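4. Connecting the Jenance 5G Home Gateway

Read the whole section before plugging anything in. It is short, and the lawyers at Claler have been kept away from most of it.

4.1 Choosing a spot

1. Put the gateway near a window, upright, at least 20 inches from the microwave. 5G signals dislike brick, foil insulation and, apparently, Drenthorpe.
2. Plug in the power adapter. Use the one supplied, however much you love the one in your drawer.
3. Wait for the front light to turn steady white. Allow around 8 minutes on first start. Staring at it has no measurable effect.

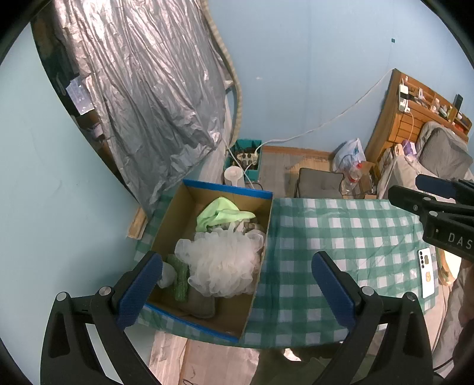
4. Check the signal bars on the side. Two or more will do. With one bar, move the gateway to another window and repeat step 3.

Note: Some units shipped in October carry older radio software and will show four bars no matter what. Kelechi Dauda in support calls this "optimism." Update before you trust them (see 4.3).

4.2 Signing in

1. Join the network printed on the base label.
2. Open a browser and enter the address on the same label.
3. Type the starter password, then replace it with one of at least 12 characters. The page will reject "password" in all its popular spellings.

Caution: Do not switch on remote management unless your provider asks for it in writing. A caller who says he is from "the network" is not writing. 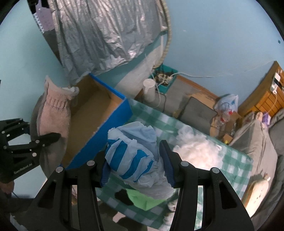
4.3 Updating the radio software

1. Go to System, then Updates, and press Check Now.
2. If the version shown is lower than 46, press Install. The light will blink amber.
3. Leave the power alone until it turns white again. A gateway unplugged halfway through has to go back to the Todorova service center, where Cosmin Stanciu will be polite about it.

Note: Updates are signed. If you see "signature not recognized," stop and call support — do not go looking for another copy on a forum.

4. Restart the gateway once from the System page, then go on to section 5 for guest networks.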